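KITCHEN SAFETY WALK-THROUGH, MARCH
Stamuvell shared kitchen, ground floor
Form: Marwat general kitchen checklist, with comments in the space provided and, where the space ran out, in the space not provided

Ratings used: OK, WATCH (OK for now, look again in a month), FIX (put it on the repair list), N/A (the form asks, the kitchen has no answer).

The Marwat form was written for a kitchen bigger than ours and possibly on a ship. I have kept its headings and skipped the items about loading docks.

1. WAYS IN AND OUT

1.1 Door opens fully and closes by itself
FIX. Opens fully. Closes by itself if you give it a push, so no. The closer needs adjusting. Same comment as last time, in better handwriting.

1.2 Walkways clear
WATCH. Clear during the inspection. The recycling crate was standing just outside the door, where it had plainly been moved a minute earlier. It lives beside the refrigerator. Please let it go home.

1.3 Floor free of trip hazards
OK. The mat by the door has been replaced with one that lies flat. I miss the old one the way you miss a toothache.

1.4 Emergency lighting tested
OK. Held the button, light came on. Let go, light went off. Best item on the form.

2. FIRE AND HEAT

2.1 Extinguisher present, charged, in date
OK. Needle in the green. Tag signed. The apron hanging from it has been moved to the apron hook, which was 9 inches away.

2.2 Fire blanket reachable
WATCH. Reachable by me. I am tall. The form says "by all users," so it should come down to shoulder height. Kimis put it up and can bring it down on their next visit.

2.3 Stove top and hood free of grease
FIX. The hood filter is due for a wash. It was due in the winter too. Soak it in the hottest water you can stand near, with dish soap, and let it dry before it goes back.

2.4 Toaster crumb tray
FIX. Emptied it myself during the inspection, so technically fixed. Leaving it as FIX so that somebody reads this far.

2.5 Combustibles away from heat
OK. Dish towels are on the rail. The cookbook that used to lean on the toaster has retired to the shelf with one brown corner.

3. SINK, COUNTER AND WINDOW

3.1 Countertop sound, no chips or cracks, wiped down
WATCH. The island is white marble with gray veining, and every few months a new person reports the veining as a crack. Test for yourself with a fingernail. If the nail catches, tell me. If it glides over, you have found geology. Lemon juice and vinegar are a different matter: they dull the polish and no amount of rubbing brings it back, so wipe them up right away.

3.2 Faucet secure, lever moves freely
OK. Gooseneck doesn't wobble at the base. Lever moves through its full travel. Please don't use the neck as a handle when you lean over to get something out of the far side.

3.3 Basins and drains
OK. Double sink, stainless. The round strainer belongs in the right basin. Lift it out, knock it into the food waste, put it back. The step most often left out is the last one.

3.4 Dish rack stable, correctly placed
OK. The wire rack sits down inside the left basin, so drips go down the drain and off my list. Cups go in so they can't roll. Knives do not go in the rack at all, in any direction, however briefly. Wash a knife, dry a knife, put the knife away.

3.5 Sponge and caddy clean
WATCH. The blue-gray caddy stays at the end of the rack, by the divider. The caddy passes. The sponge gets changed every 7 days whether or not it looks tired, and the one I met had the look of a sponge with tenure.

3.6 Items stored on the island
OK. Fruit bowl, the wooden holder, the cactus-shaped vase with its plant. All at the far end, well back from the sink, and they may stay. Water the plant with a small jug and a steady hand. Fruit should be eaten or thrown out before it starts making decisions of its own.

3.7 Window glass, frame and daylight
OK. Glass sound, gray metal frame sound, plenty of light on the work surface. On a bright day the glare can hide a wet patch on pale stone very nicely. Run a dry cloth over the counter before you set down anything that minds being wet, such as a phone.
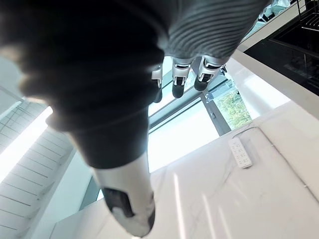
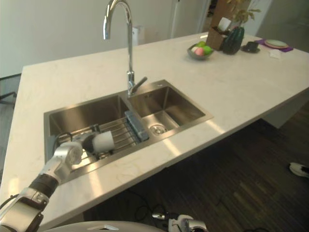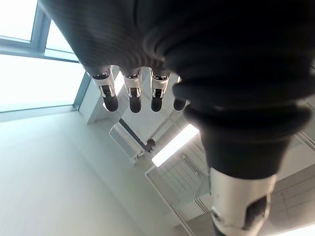
4. ELECTRICAL

4.1 Outlets near water protected and tested
OK. Pressed TEST, power dropped. Pressed RESET, power came back, and so did the microwave clock, blinking. The correct time has been set. This will be my legacy.

4.2 Cords undamaged
FIX. The kettle cord has a flat spot where it has been shut in a drawer. I have taken the kettle out of use and put a note on it. The note says "do not use." It doesn't say "do not use unless you really want tea."

4.3 Extension cords
OK. None in use. There was one in the cabinet under the counter, coiled, waiting. I took it with me.

4.4 Appliances labeled and on the register
WATCH. The blender isn't on the register. The register lists a waffle iron that I have never seen. If you know either of them, write to the kitchen inbox.

5. KNIVES, GLASS AND THINGS THAT FALL

5.1 Knives stored safely
OK. All in the drawer guard, points to the back. The bread knife is the exception, being too long for the guard, and has its own sleeve. Use the sleeve.

5.2 Chipped cups and glasses removed
FIX. Removed a glass with a nick in the rim. Chipped things go in the bin wrapped in newspaper. Turning the chip to the back of the shelf is a filing method and doesn't count.

5.3 Heavy items stored low
WATCH. The big cast iron pot is back on the top shelf. Whoever keeps putting it there is strong and I admire them, but the next person has to get it down over their own face. Bottom cabinet, left side.

5.4 Step stool present and steady
OK. Rubber feet all there. A chair isn't a step stool, even the good chair.

6. CLEANING PRODUCTS

6.1 Stored away from food
OK. Under-counter cabinet, door latched.

6.2 Original containers, labels readable
FIX. There is a spray bottle of Flulex with the label worn down to the "x." The contents may well be Flulex. The contents may be anything. I poured it out with the window open and started a new bottle. Please write on the bottle in marker when the label begins to go.

6.3 Products suited to surfaces
WATCH. Nothing acidic on the marble, and that includes the limescale remover kept for the kettle. A drop of dish soap and warm water does the counter. It has always done the counter.

6.4 Gloves available
OK. A pair in each size. The mediums have been turned inside out by someone in a hurry, and I have turned them back.

7. FOOD STORAGE

7.1 Refrigerator temperature
OK. The thermometer is on the middle shelf, where it should stay. Last time I found it in the butter compartment, reporting on butter.

7.2 Dates and names on containers
WATCH. Mostly good. One tub is labeled "mine." I have left it for its owner, who has until the next clear-out to come forward with a fuller statement.

7.3 Raw meat on the lowest shelf
OK. None present.

8. FIRST AID

8.1 Kit complete
FIX. Short on the blue bandages and the burn gel has expired. Both are on the order. If you use something from the kit, tick it off on the card inside the lid. The card is very clean, which given the state of the bandage box is a mystery.

8.2 Accident book
OK. No entries since the last inspection. See my remark about the bandages.

REPAIR LIST, IN ORDER

Kettle: replace. Until then, use a pan.
Door closer: adjust.
First aid kit: restock bandages and burn gel.
Fire blanket: lower the hook (Kimis).
Hood filter: soak, dry, refit.
Register: add the blender, find or bury the waffle iron.

BUDGET NOTE

The small repairs fund for the building stands at $2,000. Everything above except the closer comes to $69, most of it kettle. I would like to get this spent before somebody proposes a bread machine.

Next walk-through in April, at 9 in the morning. The crate will not be warned.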